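4.2 What the teams did with the review checklist

I'll admit I went into this part of the study expecting the long checklist to win. We gave the Plondari team the full version and the Rameck team the short one, and then I sat back and waited for the long list to catch more bugs. It didn't! Over 400 code reviews, the two teams flagged nearly the same share of real defects, and the Rameck people were done with theirs a lot sooner.

So I went back and read the comments themselves (all of them, which took most of November, and I don't recommend it). With the long checklist, reviewers wrote plenty, but a big chunk of it was about naming and spacing. You could almost see them going down the page, ticking things off. With the short one they asked more questions, things like "what happens if this list is empty?" Endang Oei, who coded the comments separately from me, sorted them into the same groups I did in most cases, and where we split we talked it over until we could agree on a label.

Size mattered more than I'd guessed, too. Once a change went past 200 lines, both teams got noticeably quieter, and past 700 lines the typical review was a thumbs up and nothing else. I've done that myself, so no judgment here.
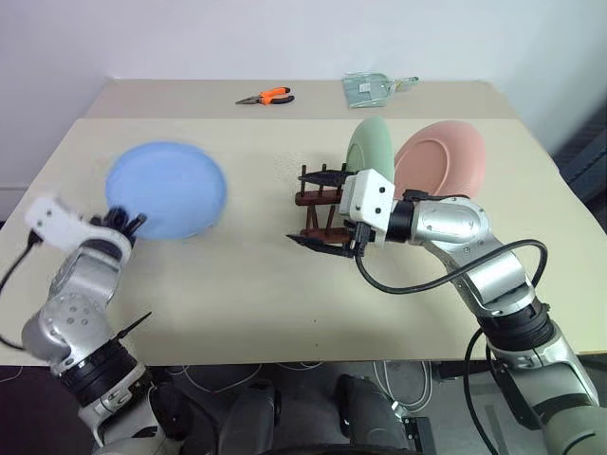
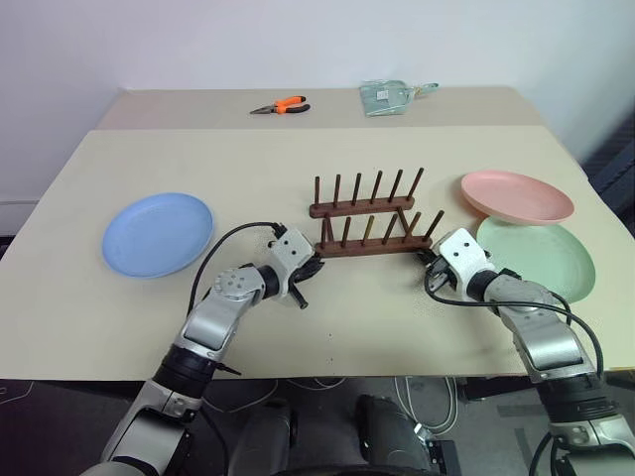 Figure 3. Tabletop with a light blue plate, both views.

The Pisthorpe team is the odd one out in all of this. They'd been pairing for years before we showed up, so by the time a change reached review, two people had already argued over it. Their comment counts are tiny, and I don't think that means their reviews were bad. I kept them out of the comparison above for that reason, but I did leave their numbers in the appendix in case somebody wants to have a go at them.

One more thing about the short checklist. Guérin's lead asked if they could add their own items halfway through, and we said yes, which was probably a mistake on our end. By the last sprint their list had grown longer than the long one, and I couldn't tell anymore which condition they belonged in. Their data shows up in Section 4.3 only, where list length isn't being compared.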